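Gate valve in airing cupboard won't shut off – replace it or leave it?

Plumbing and heating > Hot water

tallowmere
Posted Monday, 8.40 pm

We have a copper hot water cylinder in the airing cupboard, fed from a cold tank in the loft. The tank says 200 litres on the side. On the cold feed to the cylinder there is a gate valve on 22mm pipe. I wanted to change the washer on the hot tap in the bathroom, so I turned this valve clockwise until it stopped. The hot tap kept running, slower than before but it never stopped, and I left it for a good while.

I turned the valve back and now there is a small weep from under the wheel. It is a drip every few minutes. I have a jam jar under it.

The house is an ordinary semi on the Altammont estate in Prulley and all the pipework dates from before we moved in, which was 18 years ago. I don't think the valve had been touched in that time. I can solder after a fashion but this one has compression nuts on both sides. 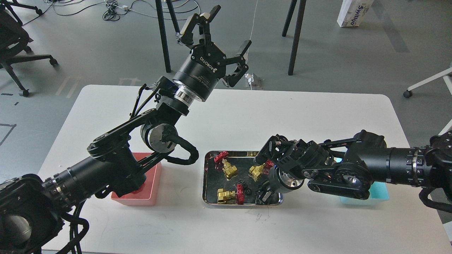 My wife would like the weep dealt with before the carpet gets it. I asked at the counter at Trurkeck and they said to change the whole valve, then tried to sell me two other things as well. I do have something to catch the water in, a shallow stainless steel tray much like the one on the white table in the photo, but it won't hold a great deal and the gap under the pipe is not deep enough for a bucket. Is it worth trying to fix the old valve first? And if I do change it, do I have to drain the cylinder too, or only the loft tank?

bexhollow
Posted Monday, 9.15 pm

Mine did the same. I nipped up the little nut under the wheel and it stopped dripping. Still doesn't shut off properly but I just use the stopcock in the kitchen.

tallowmere
Posted Monday, 9.31 pm

Thanks. I gave the nut a small turn and it has slowed down. I don't follow the stopcock part though, as the hot tap would still run from the loft tank?

bexhollow
Posted Monday, 9.50 pm

Oh, mine's a combi now. Ignore that bit.

oldfeedpipe
Posted Tuesday, 7.05 am

Two separate faults here. The weep is the gland, and tightening the gland nut an eighth of a turn at a time is the right thing to do. If it won't stop, the packing needs renewing with a few turns of PTFE string, and you need the water off for that.

The valve not closing is the gate itself. After that long there is usually scale in the seat, or the gate has worn. You can try working it open and shut a few times, but don't force it. The spindle can shear, and then you may have a valve stuck shut and no hot water. 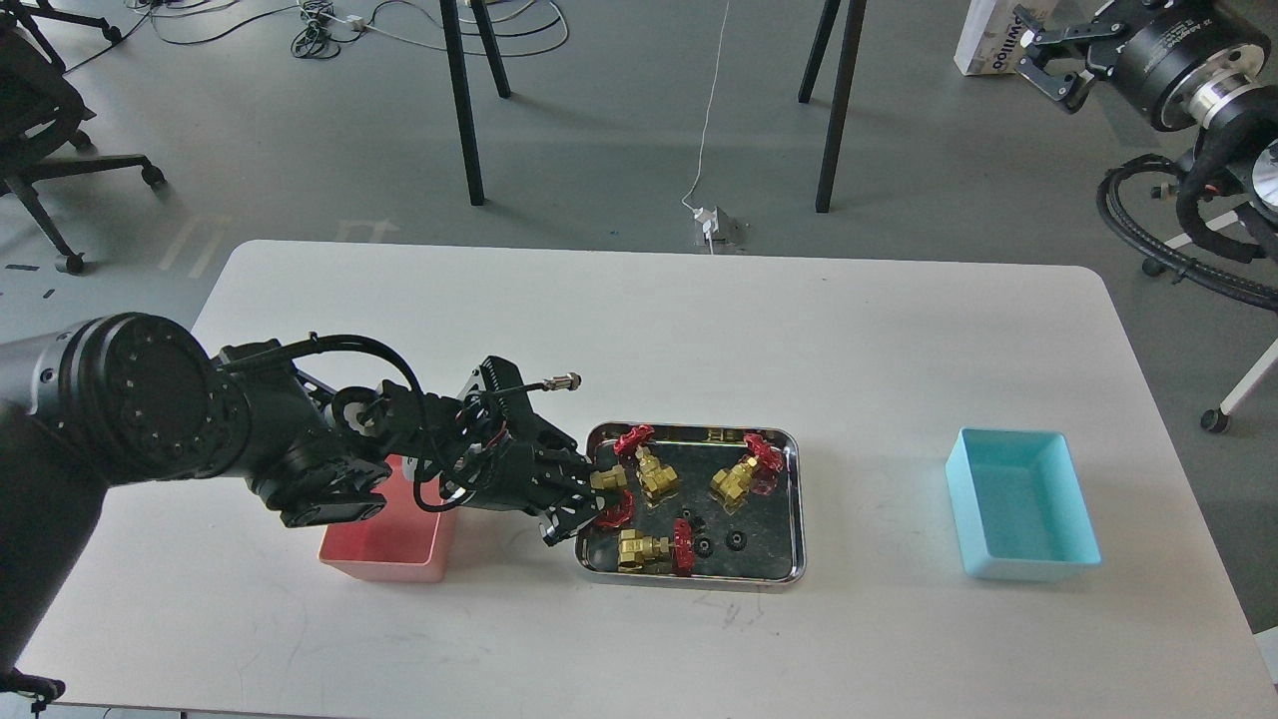 I would change it. They are not dear, and a weeping valve that doesn't close is no use to you the day a hot tap really fails. You only need to empty the loft tank and the feed pipe. The hot water leaves from the top of the cylinder and the cold comes in at the bottom, so running the hot taps won't empty the cylinder. But if your valve is on the vertical pipe and lower than the top of the cylinder, check how the feed is run before you undo anything. If it comes straight in at the bottom with no loop, the cylinder can push water back out through the open joint. In that case drain it down at the drain cock until the level is below the valve.

How I do it:

1. Turn off the boiler and the immersion heater. Let the cylinder cool, overnight if you can.

2. Stop the tank refilling. Tie the float arm up to a piece of wood laid across the top, or shut the service valve to it if there is one. That is often on a bit of 15mm pipe beside the tank.

3. Open the bath hot tap and let it run until it stops. Then drain the cylinder as above if you need to.

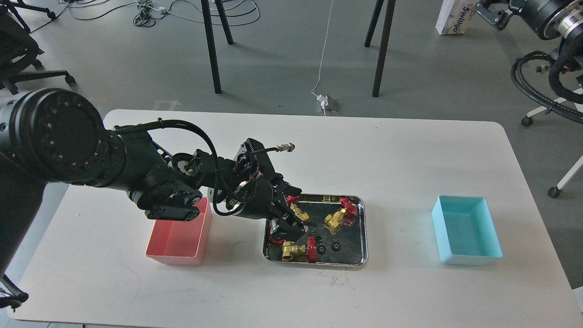

4. Hold the body of the old valve with one spanner and undo the nuts with another. Never let the pipe twist. Some water will come out, so have towels ready as well as your tray.

5. Take the valve off. The old olives can usually stay on the pipe if they are clean and not pinched. Wipe them and put a little jointing paste on. I use Uddin white but any potable one will do.

6. Fit the new valve, do both nuts up hand tight, then one full turn with the spanner.

7. Untie the float, let the tank fill with the hot taps open, and close them as the air clears. Check the joints again in the evening. 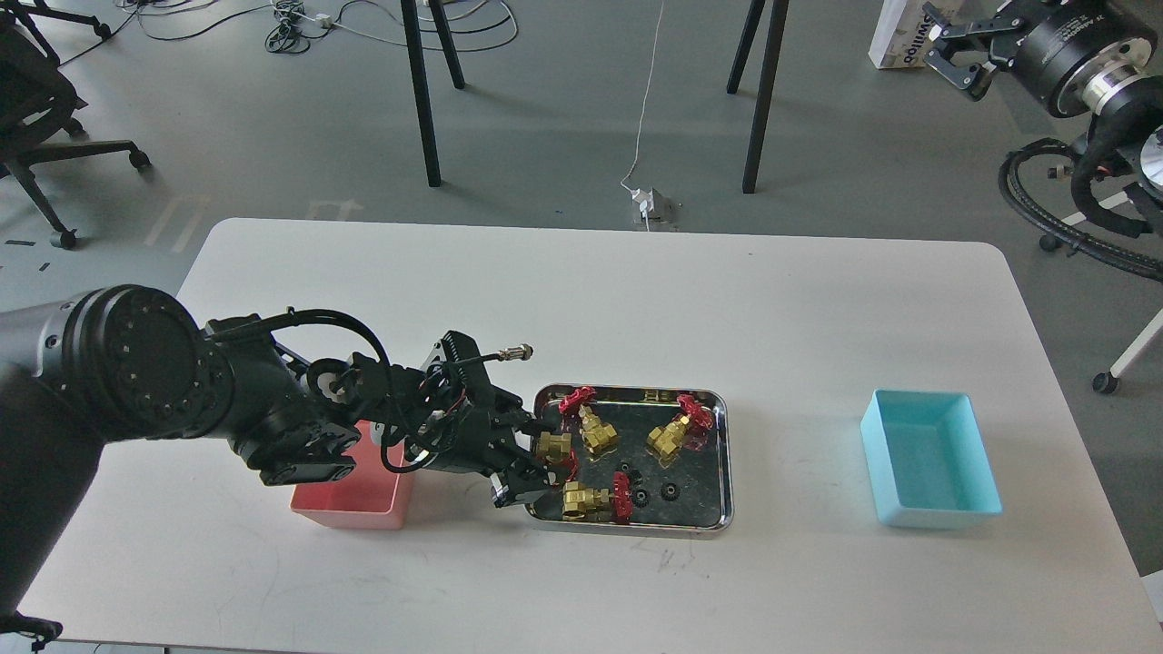
When you buy the new one, take the old size with you and measure the length between the nuts. Makers vary and a shorter body leaves you with a gap that the pipe won't stretch across. Ask for a full bore gate valve. The brass ones with a red handwheel, like those in the tray in the last photo, are the usual pattern and easy to turn with wet hands. Some people fit a full bore lever valve instead, which shuts off better, but check the lever has room to swing in the cupboard.

Once it is in, turn it fully open and then back half a turn, and give it a close and open each October when you bleed the radiators.

tallowmere
Posted Tuesday, 6.20 pm

Very helpful. I had a look with a torch and the feed does dip down and come in at the bottom, valve at knee height, so I will be draining some of the cylinder. There is a drain cock but it looks as old as the rest. Will see if it moves.

oldfeedpipe
Posted Tuesday, 8.02 pm

Put the hose on before you try it, and have a spare washer for it in your pocket.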